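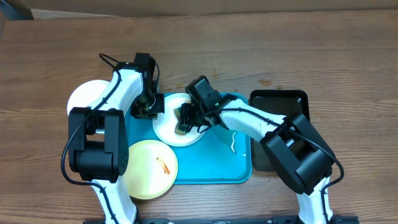

August 15, 2022

Table clearing, day two. Orsolya Vincze drove all morning and I sat beside her with the laptop, the timer and most of the biscuits. The task is the one we agreed with Nakholm: food off the plates, plates out of the way, all of it by remote control with both arms, and every run saved so that the policy has something decent to copy later on.

We got 108 runs before lunch, which I'm really pleased with! Last week we were lucky to get half that in a whole day. Most of the gain is down to Orsolya getting her eye in (she says it's like learning to reverse a trailer) and some of it is the new hand controllers from Dreßler, which have a much lighter trigger. I threw out 8 of the runs, mostly ones where I'd started the recording late, so my fault and not hers.

Picking up food is still the slow part. If you close on it too high it squirts out sideways, and if you go too low the fingertips scrape along the plate and the force reading goes mad. Orsolya's trick is to come down slightly open, touch, lift a hair and only then squeeze. I tried it myself after she'd shown me and got it on my fourth go, so it can be taught. I've put it in the Grilik notes under "soft pick", please use the same wording there or the search won't find it.

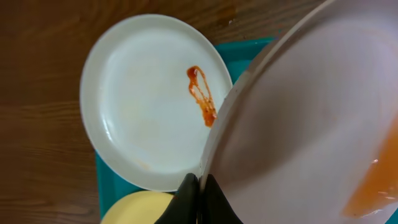
Plates are a different business. You have to take them by the rim, and once a big one is tilted up close to the wrist camera it fills half the view and you're driving more or less on the head camera alone. I kept wanting to lean over and look round it – no use at all, obviously, when your own head isn't the one with the camera in it. Sauce makes it worse, as a shiny smear on a white plate throws little glints about and the exposure hunts. I've locked the exposure on both wrists for this afternoon and we'll see if the colours stay put.

Other bits, before I forget:

Right arm feels a touch laggy compared with the left when you follow quickly. Could be the controller, could be me. Swap them over and try again.

Keep the slow runs! Dromora's loader used to drop anything over 205 seconds without a word, and a couple of our best recoveries are long ones. I've changed the limit in our copy, but check yours.

Want more runs where the first grab misses and the driver simply tries again. At the moment we're a bit too tidy, and the policy will never learn what to do after a fumble if we keep binning them. Orsolya is going to miss on purpose for the first batch after lunch, which she is looking forward to far too much.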